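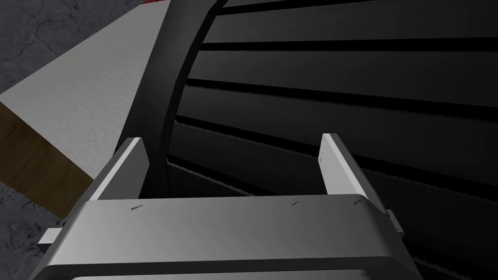

Restlow, 18.07.2019

Kosell Greifermodul, Einrichtung der Simulation
Abschnitt: Störung 410 (Greifer schließt ohne Kontakt)

Störung 410 erscheint, wenn die Finger den Schließbefehl erhalten und der Kontaktsensor innerhalb von 2.000 ms keinen Wert liefert. Der Arm bleibt dann in seiner letzten Position stehen. Ursache ist in den meisten Fällen ein falsch gesetzter Greifpunkt an dunklen, stark gerillten Oberflächen.

VORSICHT: Störung nicht quittieren, solange die Bahn noch aktiv ist. Der Arm fährt sonst mit voller Geschwindigkeit auf das Objekt zu.

1. Bahn anhalten und Szene einfrieren.
2. Finger über das Menü "Greifer" vollständig öffnen.
3. Handkamera aufrufen und die Ansicht entlang der Finger wählen.
4. Kollisionsmodell einblenden. Es muss den Rillen folgen und darf sie nicht als glatte Fläche überdecken.

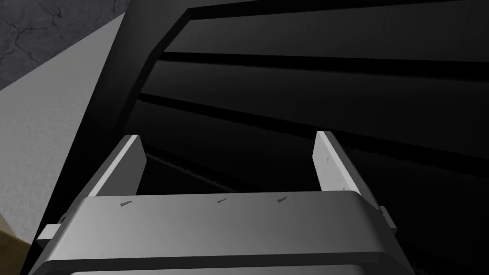 Der Greifpunkt wird erst neu gesetzt, wenn das Kollisionsmodell stimmt. Bezug ist immer die Mitte zwischen den beiden Fingern. Stehen sie weit offen und ist im Spalt eine Rille mit gezackter Kante zu sehen, den Punkt auf die glatte Rippe daneben legen, falls das Modell dort eine hat. Die Rillentiefe nicht nach Augenmaß eintragen.

5. Greifpunkt speichern und Geschwindigkeit auf 300 mm/s begrenzen.
6. Störung quittieren und die Bahn im Einzelschritt anfahren.

Hinweis: Tritt Störung 410 erneut auf, das Protokoll sichern und an Fadi Daher, Abteilung Simulation, senden. Übertragung auf den realen Arm nur nach Freigabe durch Khalil Matar.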